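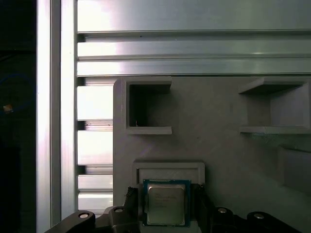 Gripper with a desktop CPU, in front of the gray panel and its holder

From: Nelli Heinonen
To: bench-automation list
Date: February 27, 2024
Subject: Re: budget for a second cell?

Hi Teemu and everybody,

Picture's at the top so you can see what kind of part I'm talking about. Answers below, sorry they got long!

Teemu Lappalainen wrote:
> We have money for one more cell this year and have to put the
> order in by May. Vakden quoted us a complete package, arm and
> fixtures and all. Is it worth it, or do we buy the arm and
> build the rest ourselves like you did? And what did you forget
> to budget for?

I'd buy the arm and build the rest, if you have one person who likes that sort of thing (we have Cleiton, so I'm spoiled). Our frame is plain aluminum extrusion and I'd do that again in a heartbeat — you will move the panel, and then you will move it again, and with extrusion that's a wrench and a cup of coffee.

What I forgot was the fingers. We're holding processors by their sides, and the first pair we ordered from Plulard were too smooth for my taste. A new pair was 400 euros and took 18 days to arrive, which hurt more than the price. Put 2 sets in the order from the start, and a spare holder too while you're at it.

The other thing is practice parts. Please don't teach positions with good chips! Anneli got us a box of 30 dead ones from the recycling people and they've paid for themselves many times over. They don't need to be pretty, the heat spreaders can be scuffed all day long.

I'd also ask Vakden to split the quote into lines. Ours came as one lump at first and roughly a third of it was commissioning, and we ended up doing most of that ourselves anyway.

Did you decide on one part size or several? If it's several I'd want to think about the fingers again before you sign anything.

Nelli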